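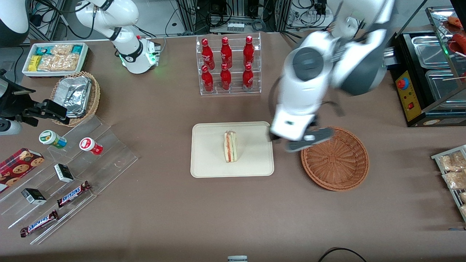
Lunch at Brakcombe starts before the bread is out of the bag. Selim Güneş has done the counter there since December and he has opinions on baskets.

"Wicker for anything people grab," he says, moving while he talks. "Trays for anything that leaks."

So, a round brown basket, empty till the last minute. Foil containers stacked in the other one, lids on. Snacks in a shallow white tray, the packs along the back and the clear bags of crackers in the middle where a hand lands first. Red bottles up on a clear two-tier rack behind, labels out. Brown cover on the table. Crumbs don't show, he says. They do a bit.

Then the sandwich. One on the cream tray, stood up on its cut edge so the filling faces you. Lay it flat and it's just bread. Selim learned that at Plerngate, a canteen doing 100 lunches a day out of a kitchen with 4 burners and teh worst fridge in town.

His old boss there, Tuncay Yalçınkaya, still does it the other way. Everything wrapped, everything in one big bin, help yourself. "People are hungry, they are not shopping," he told me over the phone, pans going in the background. He sold 51 sandwiches that day. Selim wouldn't give me his number.

What I'd steal for home: the raised rim. A tray with a lip gets from kitchen to porch without losing anything. And height at the back, low stuff in front, so no one is reaching over the drinks for a cracker and knocking the lot down. Two baskets is plenty. I bought three, obviously.

Foil keeps its heat a while if the containers are stacked close, less if you spread them out to look pretty. Selim stacks. Bread gets cut last, with the long knife, and goes out strait away.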